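The Box Under the Stairs Is Finally Done

So I finished it! The paper project, the one I've been grumbling about on here since spring, is over, and I have a label maker that's nearly out of tape and a very sore thumb to show for it.

If you missed the earlier posts: when we moved to Nekley I packed every document we own into one big plastic tub, wrote PAPERS on the lid, and shoved it under the stairs. Birth certificates, the car title, the warranty for a toaster we gave away, school reports, a whole envelope of foreign coins for some reason. Any time I needed one thing I had to sit on the hall floor and go through all of it. Last winter it took me an entire evening to find a vaccination record, and I decided that was enough of that.

I counted what was in there before I started, which was maybe silly, but I wanted a before and after. There were 600 sheets on the nose, not counting receipts. After sorting, I had 283 worth keeping. The rest went through the shredder over several nights (it overheats, so I'd do a batch, go make tea, do another batch).

My rule for keeping something was pretty simple. Would it be a pain to replace? Keep. Does anyone legally expect me to have it? Keep. Can I pull up the same thing by logging in somewhere? Out it goes. Bank statements were the big one there. I had years of them, still in their envelopes, some never opened!

Then came the fun part, which is the folders.

I'd been using those thin cardboard ones with the tabs that bend over, and I can't tell you how much nicer it is to have something with a bit of body to it. I went with the Murín expanding file, the gray one with 12 pockets. It closes with a zipper that goes around three sides, and the pockets are stiff enough to stand open by themselves, so you can drop a page in with one hand. The tabs are clear sleeves with paper strips that slide in and out. I've already changed two of mine and it took seconds.

What I like most is the depth. A letter-size sheet goes all the way down with room above it, so the corners don't get chewed up by the zipper. My old file did that to every single page in the front pocket. I also put our passports in there at first, but they slid to the bottom and I had to fish for them, so those have moved to a little zip pouch inside the last pocket.
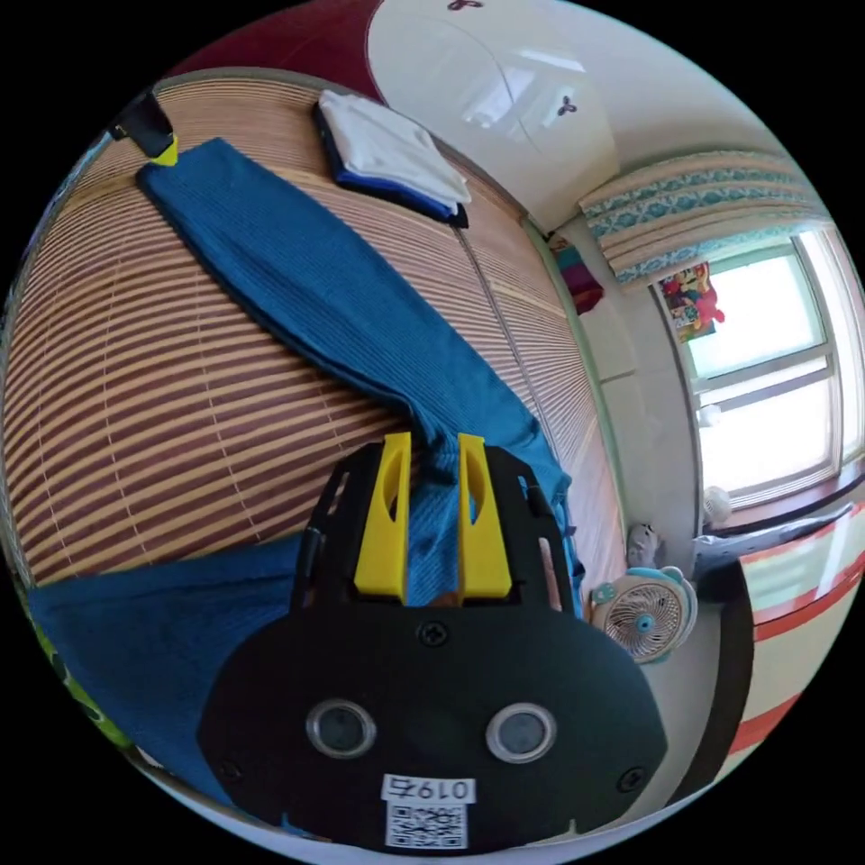

Now, the pockets. I went back and forth on these for days. My first try was by person, one pocket for each of us, and it fell apart almost right away, because where do you put the mortgage? Where does the dog go? My second try was by year, and please don't do that, I beg you. I couldn't remember what year anything happened.

What stuck was sorting by what I'd be doing when I needed the paper. So there's a pocket called Travel, one called Doctor, one called Car, one called House, one called Taxes, one called School, and so on. The dog got her own and she deserves it. One pocket is called Weird Stuff and it holds the things that matter but don't belong anywhere, like the letter about the shared driveway and the receipt for my grandmother's ring being resized. I love Weird Stuff. It has saved me from making up five extra categories.

The originals that would be truly awful to lose are in a separate pouch. I got the Faremeo one, size large, with the fold-over flap. It's the kind that's meant to slow down heat and keep out water, and I'm happy to say I haven't tested either of those and hope I never do. I can tell you about living with it, though! The outside has a slightly rough feel, and I'd suggest washing your hands after you've handled it a lot, since mine got a bit itchy the first day. The flap has a good wide strip of hook and loop, loud enough to wake the dog. It weighs next to nothing, so if we had to leave in a hurry it could go under one arm.

I did look at the Genero pouch too, and it's a handsome thing, with a carry handle and a little window for a card. It was too short for our marriage certificate, which is an odd size and can't be folded. If all your papers are standard, I think you'd be perfectly pleased with it. Measure your biggest document first! I didn't, and I had to send one back.

A few bits that helped along the way:

Do the sorting on a big flat surface where you can leave everything out overnight. I lost a whole afternoon's work clearing the dining table for supper.

Take the staples out as you go. I put it off and ended up doing them all in one sitting, which is where the sore thumb comes from.

Scan before you file, while each page is already in your hand. I ended up with 166 scans, and I gave them plain names like "car title" so I can find them by typing what they are. The rest of the pile didn't seem worth scanning. Those were mostly manuals and the kids' artwork, and the artwork is going in a frame anyway.

Put a sheet in the front that says what's where. Mine is handwritten and has cross-outs on it already. It means other people in the house can find things without calling me at the grocery store, and it has worked twice so far, once for the boiler manual and once for a library card.

I also left one pocket totally empty. Something always turns up that you didn't plan for, and I'd much rather have a spot waiting than start cramming again. Right now it's holding a coupon for an oil change, so we'll see how long my standards last.

The tub has been washed out and it's full of Christmas lights now, which means I can get at the vacuum without moving anything. I keep opening the closet door just to look!

A couple of you asked in the comments about photos, the printed kind. I have four shoeboxes of those and I haven't lifted a lid yet. I'm thinking of starting in December when it's dark early and I don't mind sitting still. If you've got a way of storing them that doesn't involve those sticky albums, please tell me, and tell me whether you sorted by year or gave up on that too.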